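Home | Servers | Storage | Networking | Magazine | Subscribe

Choosing Network Storage for the Small Branch Office
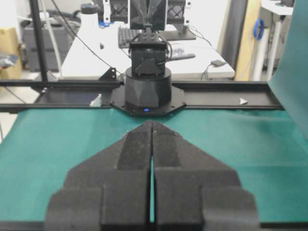
Miriam Oakhurst

02/06/2021

The branch office has long been the neglected corner of corporate storage planning. Headquarters receives the redundant arrays, the service contract and the annual review. The branch receives a desktop computer with a shared folder, or an aging file server inherited from a larger site. For an organization with a single remote location this arrangement can be tolerated. For one with several, it becomes a source of steady expense, most of it recorded under headings other than storage.

The Fodonport office of Brinkmann, a wholesale supplier of building fixtures, offers a useful case. The office has 39 employees and shares drawings, price lists and scanned delivery notes with the company's main site. Until April its files were held on a tower server that also ran the print queue and a small accounting database. When the server was restarted for updates, all three services stopped together. The company decided to move the files to a dedicated network storage unit and leave the remaining work where it was.

Two products were considered in detail. The first was the Flemadeck, a four-bay desktop unit with two network ports and a removable power supply. The second was the Jalov, a two-bay unit of similar performance and lower price. Both support the usual file sharing protocols, both can be joined to a company directory, and both are managed through a browser.

Capacity and Layout

Small offices tend to buy storage by the size printed on the box. It is better to begin with the amount of data that must be kept, the rate at which it grows, and the number of drives that may fail before service is interrupted. A two-bay unit with mirrored drives offers half of its raw capacity and survives the loss of one drive. A four-bay unit may be arranged to give three quarters of its raw capacity with the same protection, or half with the ability to survive two failures.

Brinkmann chose the four-bay Flemadeck and the more cautious of the two layouts. The office is several hours by road from the nearest technician, and a replacement drive may take days to arrive. Under those conditions, protection against a second failure was judged to be worth the loss of space. An office within easy reach of support could reasonably decide otherwise, and for such an office the Jalov would be a sound purchase.

Drives should be of a type rated for continuous operation. Desktop drives will often work at first, but some respond slowly when they meet a damaged sector, and a storage controller may treat the delay as a failure. Purchasing departments that substitute a cheaper drive after the specification has been approved should be asked to consult the person who wrote it.

Network Considerations

A storage unit can be no faster than the network to which it is attached. Most branch offices still run gigabit Ethernet to the desk, and for documents and spreadsheets this remains sufficient. The more common point of congestion is the single cable between the storage unit and the switch. Where the switch supports it, joining the two ports of the Flemadeck allows several users to open large files at the same time without noticeable delay. It does not make a single transfer faster, a point on which product literature is not always clear.

The condition of the switch itself deserves attention. At Fodonport the installers found that one of the existing switches had been set to a fixed speed many years earlier, and that every device behind it was running at a tenth of its proper rate. The correction took a few minutes. Staff had grown used to the delay and had never reported it.

Backup

Redundant drives are no substitute for a backup. A mirrored pair will faithfully record the deletion of a folder on both drives, and will do the same with files encrypted by malicious software. Each branch unit should therefore take regular snapshots and send a copy of its data to another location.

Brinkmann copies changed files to its main site every night over the existing connection. The first full copy would have occupied the line for more than 25 hours, so it was made to an external drive and carried to headquarters by car. Subsequent copies have been modest in size and finish well before the office opens. Snapshots are taken during the working day and are visible to users, who can recover an earlier version of a document without calling the help desk.

A restore should be tested before the old server is retired. The Fodonport team selected 1,000 files from different folders, restored them to a spare computer and compared them with the originals. The test revealed that a folder of archived drawings had been left out of the nightly job. It was added the same afternoon.

Cost

The Flemadeck with four drives and a small battery backup came to just over $2,000, which the company considered acceptable when set against the price of a replacement server. The Jalov with two drives would have cost considerably less. Neither figure includes labor, and buyers should expect that sorting permissions and removing duplicate files will take longer than installing the equipment.

Warranty terms also differ. The Flemadeck is covered by advance replacement, under which a new unit is shipped before the old one is returned. With the Jalov, the failed unit must be received and inspected first. Offices without a spare should consider how long they could work from the copy held at headquarters, and whether their connection would carry the traffic.

Brinkmann plans to install the same equipment at two further branches. The permission scheme developed at Fodonport will be used at both, with local changes to the folders for scanned delivery notes.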